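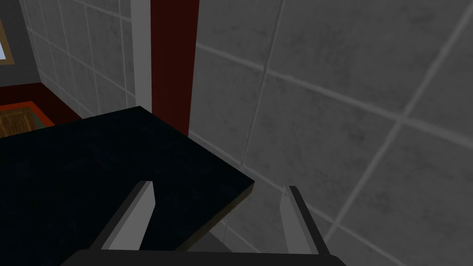
Gallery: Setting up the Gurken cell in simulation

Vumuva sold us the Gurken arm with a simulated copy of the cell, and the pitch was that we could do most of the setup on screen before touching a bolt. I have my doubts. A kitchen that renders nicely is still a kitchen with no crumbs in it. But the license is paid for through June, so Remedios Zabala and I have been working through the gripper alignment in the model first, and the real arm at Jallside gets its turn afterward. These are views from the wrist camera.

1. Open fingers, counter close by

The first thing I check is that both fingers come up at matching angles with nothing between them. In the opening view they do, near enough for my eye, with the dark counter on one side and gray tile on the other. I don't trust my eye, so we also read the finger positions off the controller. The handbook says to home the gripper 3 times and keep the last reading. We homed it 40 times and kept all of them. The spread was tiny, as you would expect from a machine that doesn't wear out.

2. Fingers over the black surface

Much more of the slab fills the view, and the gap between the fingers has only dark surface behind it. I like this one for checking the camera mount. The white pillar and the red trim sit almost straight above the gap, which gives you something upright to compare against. The counter is a poor reference. It is so dark and flat that judging height from it is guesswork, and I would not sign off a clearance on the strength of a picture like this.
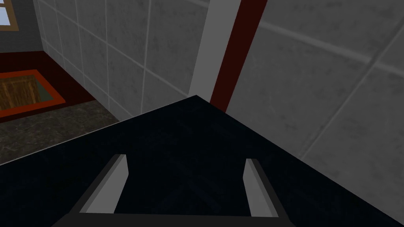
3. What we carried over to the real arm

Not much so far. The camera offset went across and will be measured again with a Rudd gauge. The finger speed did not. Vumuva's default is 100 percent, which may be fine for fingers that cannot chip anything, and Remedios has set ours to 40 until we have seen it close on a real object. The settings file runs to 378 lines and I have found no note in it on how often to check the finger screws. We have asked Vumuva. Their reply was a link to the same handbook.

More views when the Jallside arm has been through the same checks.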